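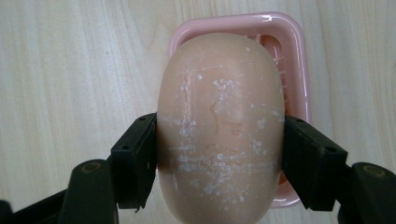
Figure 1. Soap bar with white surface residue, over a ribbed pink dish.

Progress report: bar soap residue and drainage in shared washrooms
Site: Marnton
Submitted to: Kettunen Fund
Date: 28 May 2019

1. Purpose of this report

This report covers the first stage of the work funded under the washroom supplies grant. The grant pays for a comparison of soap dishes at the Marnton site, with the aim of cutting the amount of bar soap thrown away before it is used up. The second stage, at Trorkness, has not started. Spending and the request for a change of schedule are in sections 5 and 6.

2. Work completed

The Marnton site has 60 wash stations in regular use. All of them have been fitted with a dish and supplied with bar soap from the same order. Two dish types are on trial: a flat dish with no drainage, which was the type already in use, and a ribbed dish that holds the bar above the bottom of the well. Each type was placed at half of the stations. Stations near the entrances get heavier use than those on the upper floor, so both types were spread across all floors.

Bars are weighed when they are put out and again when they are taken away. A bar is taken away when it breaks, when it becomes too soft to pick up cleanly, or when it drops below the minimum weight in the work plan. The reason is written on the station card.

3. Observations on residue

White residue is the most common entry on the station cards. It is recorded in three forms: flecks, patches and streaks. The bar in Figure 1 has all three, with the heaviest speckling in a wide band across its lower half and larger patches higher up. The raised mark in the middle can still be made out, though it is faint. Under the grading scale in the work plan this is a grade 2 surface: residue present in several areas, with the base color of the bar still clear between them.

Grade 2 bars remain in service. Users at Marnton have sometimes left them alone and opened a new bar from the supply shelf, and this accounts for part of the waste the grant is meant to reduce. A short notice has been placed at the shelves asking users to rinse the bar first.

The residue has not been analyzed. Hard water is the likely source, but the soap itself may also leave a pale film as it dries. A water test was not in the original budget. A simple hardness kit has been bought from the supplies line and will be used at both sites.

4. Observations on the dishes

The ribbed dishes have small raised ribs inside the well to let water drain away from the bar. Softening on the underside is recorded less often for these stations than for the flat dishes. The difference is steady from one check to the next, but the period is too short to give a final figure.

Two problems have come up with the ribbed type. Soap collects between the ribs and hardens there, and the cleaning crew needs a brush to get it out – a cloth does not reach. The rim also has to be wiped on its own, as splashes dry on it and leave marks. Cleaning time per dish is now being logged.

The flat dishes are quicker to wipe but have to be emptied of standing water at every visit.

5. Spending

The approved amount for this stage was 2,000, covering dishes, soap, two scales and printed cards. Spending to date is 65 percent of that amount. The dishes were supplied by Gekier and the full order was received. The remaining funds are held for replacement soap and the brushes noted in section 4.

6. Next steps and request

Weighing at Marnton will continue on the present schedule. The Trorkness dishes have been ordered but not delivered, and the wash stations there need new wall brackets before they can be fitted. We request that the end date for the second stage be moved to December. No added funds are requested.

The final report will give weight loss per bar by dish type, the reasons for removal, and cleaning time. Station cards are kept at the Marnton office and can be sent on request.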